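Hi Shirley,

Okay, progress report time! You said to keep it informal, so I'm taking you at your word (you may regret that). This covers everything since the grant money landed, up to the end of November.

Quick refresher for whoever reads this after you: the travel fund is paying for me to visit the small ferry towns along the Khondokar line and post from each one, photos and captions and the odd rambling story, so that people who'd normally drive straight past might stop for a weekend. I've now done four of the towns on the list. Stidstead was first and I loved it, even with the fog. I got in on the late boat, ate a cheese roll on a bench and took the same picture of the harbor lights maybe a dozen times before I got one I could share. That one is still the most liked thing I've put up all year!

Mitus was harder. The guesthouse had lost my booking, so I spent the first night in a room over a bike shop and the second with a retired couple who'd been following the posts and took pity on me. They walked me out to the old signal tower at six in the morning and we had the whole place to ourselves. I wouldn't have found it on my own, and it ended up being the post that brought in the most questions (where do you park, is it okay with kids, are dogs allowed – yes, on a leash).
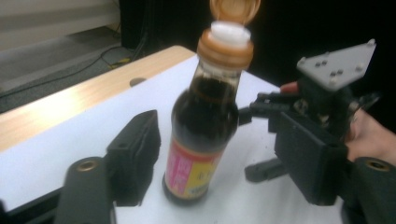

Numbers, because I know you need them. The account had 1,287 followers at the end of November. The Stidstead album has been saved 249 times, and I'm happier about that than about the likes, because I figure people save the things they're planning to do. I've also had messages from three people who booked a trip after seeing it. Three isn't a crowd, but I did a little dance in my kitchen over every one of them.

Money is mostly fine. Ferry tickets came in under what I'd guessed and lodging came in over, thanks to Mitus. I did spend $50 on a rain cover for my backpack after the first one blew off a dock, and I've put that under equipment. Shout if it belongs someplace else. Receipts are in the shared folder, and yes, I scanned them right side up this time.

What hasn't gone well: video. I said I'd post a short clip from every stop and I've managed two. I hate the sound of my own voice and I keep putting it off until the light's gone. My plan is to stop talking in them and just let the boats and the gulls do it. If you'd still like me narrating, tell me soon and I'll grit my teeth.

Next up is the north end of the line, starting with the winter market, then a flashback series in the weeks when the boats are on the short schedule. I'd also like to swap one of the remaining stops for a second visit to Stidstead, minus the fog. Could you let me know if that's allowed before I book the room?

Thanks again for all of this, I'm having the best time.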